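12월 옷장 정리, 그리고 이것저것

또 한 달 만에 쓴다. 다들 살아계시죠. 나는 살아있음. 간신히.

수요일에 반차 쓰고 집에 있었는데 쉬려고 쓴 반차를 옷장에 다 갖다 바쳤다. 발단은 검은 목폴라 하나. 아침에 그거 찾다가 버스 놓침. 분명 작년 겨울에 입었는데 없음. 서랍 세 번 뒤지고 결국 어제 입은 거 또 입고 나갔다. 점심때 퇴근해서 집에 오자마자 코트도 안 벗고 옷장 문부터 열었다. 그게 한 시 반. 끝난 게 밤 열한 시 넘어서.

일단 다 꺼냈다. 유튜브에서 다 꺼내라길래. 침대 위에 산이 생겼는데 그걸 보는 순간 후회했고 그래도 이미 꺼냈으니 어쩔 수가 없다. 밥도 안 먹고 시작한 게 제일 큰 실수. 정리 시작하기 전에 꼭 밥 드세요. 진짜로.

그 와중에 Xiaoyan 언니한테 전화 와서 스피커폰 켜놓고 사십 분 떠듦. 언니는 이번에 이사하면서 옷을 반 넘게 버렸다고. 후회 안 하냐니까 딱 하나 후회한단다. 대학 때 산 초록색 가디건. 지금도 가끔 꿈에 나온다고 해서 웃다가 갑자기 무서워져서 내 초록 가디건은 남기는 쪽으로 옮겼다. 일년에 한 번 입을까 말까인데. 언니 때문임.

버릴 거 / 줄 거 / 남길 거 / 모르겠음. 이렇게 네 무더기로 나눴는데 모르겠음이 압도적으로 커졌다. 원래 이런 건가. 입으면 배 나와 보이는 원피스, 살 때 비쌌던 재킷, 엄마가 사준 조끼. 엄마가 사준 건 도대체 어떻게 버리는 거예요. 아는 분 댓글 좀. 안 입는데 못 버림. 엄마는 기억도 못 하실텐데.

목폴라는 찾았냐면, 못 찾음. 대신 잊고 있던 거 많이 나왔다. 택도 안 뗀 양말, 단추 봉투 한 무더기 (어느 옷 단추인지 영영 모를), 짝 없는 장갑, 그리고 코트 주머니에서 영화표. 재작년에 혼자 본 영화. 제목 보고도 내용이 하나도 생각 안 난다. 좀 슬펐음.

중간에 옷걸이 때문에 또 한참 멈췄다. 종류가 너무 제각각이라 두께가 다 다르고 높이가 다르니까 걸어놔도 지저분해 보인다. 세탁소에서 온 철사 옷걸이가 제일 많고, 이사 올 때 산 플라스틱, 정장 살 때 준 어깨 넓은 거. 통일하면 옷장이 두 배로 넓어진다는 글을 어디서 봤는데 두 배는 과장이겠지. 그래도 혹해서 장바구니에 담아봄. Mindus라는 데서 파는 게 얇고 안 미끄러진다길래 봤더니 배송비 붙으니까 가격이 확 올라가서 창 닫았다. 옷걸이에 그 돈을 쓰느니 떡볶이를 먹겠어요. 그리고 정말로 떡볶이를 시켰다. 다섯 시 반, 그날의 첫 끼. 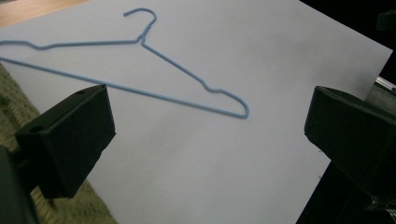 떡볶이 먹으면서 니트를 봤다. 올해 니트 관리 대실패. 작년에 귀찮아서 그냥 걸어놨더니 어깨가 뿔처럼 튀어나옴. 두 벌이나. 스팀 쐬면 돌아온다고 해서 욕실에 뜨거운 물 틀어놓고 걸어봤는데 한 벌은 얼추 돌아왔고 한 벌은 그대로 뿔. 그냥 집에서 입기로. 니트는 접으세요 여러분. 반으로 접고 소매 접고 돌돌 말아서 세워 넣으면 서랍에 꽤 들어간다. 두꺼운 건 말면 안 되고 그냥 접어서 쌓기. 나는 이걸 서른 넘어서 배웠다.

보풀 제거기 얘기도 해야지. 작년 블랙프라이데이에 산 Kemier 거. 처음 쓸 땐 신세계였는데 이번에 꺼내니 충전이 안 됨. 케이블 바꿔도 안 됨. 고객센터에 글 남겼더니 접수번호 572번이라고 문자만 오고 그 뒤로 감감무소식. 급한대로 일회용 면도기로 밀었다. 이거 의외로 잘 되는데 힘주면 구멍남. 네 구멍났어요. 회색 가디건 팔꿈치 쪽에. 예쁜 단추 봉투는 그렇게 많으면서 회색 실은 없어서 남색으로 꿰맸다. 팔 접고 있으면 티 안 남.

패딩은 또 패딩대로 문제. 압축팩에 넣어뒀던 걸 꺼냈더니 납작한 전병이 되어있음. 회사 Dehua 씨가 건조기에 테니스공 넣고 돌리면 살아난다고 했는데 우리집에 건조기도 테니스공도 없다. 그래서 손으로 때렸다. 소파에 눕혀놓고 팡팡팡. 옆집에서 무슨 일인가 했을듯. 이십 분 때리니까 팔이 아프고 패딩은 절반쯤 부풀었다. 나머지는 입고 다니면 알아서 살아나겠지. 다운은 압축하지 말라고 라벨에 써있던데 그걸 이제야 읽었습니다. 라벨은 왜 항상 옆구리 안쪽 깊숙한데 숨어있는지.

아 그리고 냄새. 옷장 냄새 어떻게들 잡으시나. 나는 커피 찌꺼기 말려서 넣어봤다가 덜 말라서 곰팡이 핀 적이 있어서 커피는 졸업. 올해는 신문지 깔고 제습제 넣고 문 반나절 열어두는 걸로. Kekeli가 삼나무 조각 좋다고 링크 보내줬는데 아직 안 삼. 후기 사진 보니까 예쁘긴 하더라. 예쁜 거에 약한 사람이라 아마 다음 달쯤 사고있을 것.

여덟 시쯤 되니까 진짜 지쳐서 그만두고 싶었는데 문제는 침대 위가 아직 산이라는 거. 잘 데가 없음. 이래서 다 꺼내라고 하는 건가 싶었다. 퇴로 차단. 라디오 틀어놓고 다시 시작. 겨울옷은 손 닿는 높이로, 여름옷은 맨 위 상자로. 상자에는 이번엔 꼭 이름 쓰기로 했다. 작년에 안 써서 수영복 찾느라 여름에 상자 다섯 개를 다 열었거든. 매직이 안 나와서 볼펜으로 여러번 덧썼다. "여름 반팔 / 얇은 바지 / 수영복". 글씨가 너무 작아서 의자 올라가야 보이는데 상자가 높은데 있으니까 어차피 올라가야 됨. 괜찮음.

모르겠음 무더기는 밤 아홉 시부터 하나씩 입어봤다. 이게 제일 오래 걸렸고 제일 효과 있었다. 들고 보면 다 멀쩡한데 입으면 바로 답이 나온다. 겨드랑이 끼는 블라우스, 탈락. 앉으면 단추 벌어지는 셔츠, 탈락. 비싼 재킷은 어깨가 좀 옛날 느낌인데 거울 앞에서 오분 고민하고 남김. 유행은 돌아온다고들 하니까. 엄마 조끼는 입어보니까 따뜻해서 지금도 입고 있다. 이걸 왜 안 입었지? 재택하는 날 유니폼으로 확정.

줄 옷은 쇼핑백에 담아서 현관에 뒀다. 기부하려고 알아보니까 세탁해서 보내야 하고, 속옷이나 얼룩 있는 건 안 되고, 상자에 담아야 수거해 간다고. 상자가 없네. 여름옷 상자로 다 써버렸네. 그래서 현관에 그대로 있음. 오늘 아침에도 그거 넘어서 출근했다. 이번 주 안에는 꼭. (작년에도 이 말을 썼더라 이 블로그에. 찾아보지 마세요.)

아 맞다 운동화도. 신발장까지 손대면 죽을 것 같아서 안 하려고 했는데 현관에 쇼핑백 놓다가 그만. 밑창 다 닳은 거 하나 버리고 부츠에 신문지 채워넣고 끝. 부츠 지퍼 뻑뻑한 건 양초 문지르면 된다. 생일초 남은 거로 함. 이건 Yufang 씨가 알려준 팁인데 진짜 한 번에 됨. 올해 들은 생활 팁 중에 1등. 고마워요.

그래서 정리 끝난 옷장은 만족스럽냐. 글쎄. 이틀은 만족스러웠다. 문 열어놓고 괜히 쳐다보고. 근데 금요일 되니까 벌써 의자에 옷이 쌓임. 한 번 입고 빨기는 애매한 옷들. 이 애매한 애들의 자리를 안 만들어놓은 게 패인 같다. 문 뒤에 고리라도 달아야 하나. 전셋집이라 못은 못 박고 붙이는 고리는 코트 걸면 새벽에 쿵 떨어짐. 경험담입니다. 좋은 방법 있으면 댓글로 좀 알려주세요 제발.

다음 글은 아마 김장 얘기. 이모네 가서 절인 배추 나르다가 허리 나갈 뻔한 얘기가 있는데 그건 좀 길어서 따로. 양념을 남겨와서 수육도 해먹었고 굴은 나만 배탈나고. 사진은 고무장갑 끼고 있어서 거의 못 찍음.

쓰다보니 열두 시. 내일 일곱 시에 일어나야 되는데. 맞춤법은 내일 봄. 아마 안 볼듯.

추가) 목폴라 찾음. 빨래바구니 맨 밑.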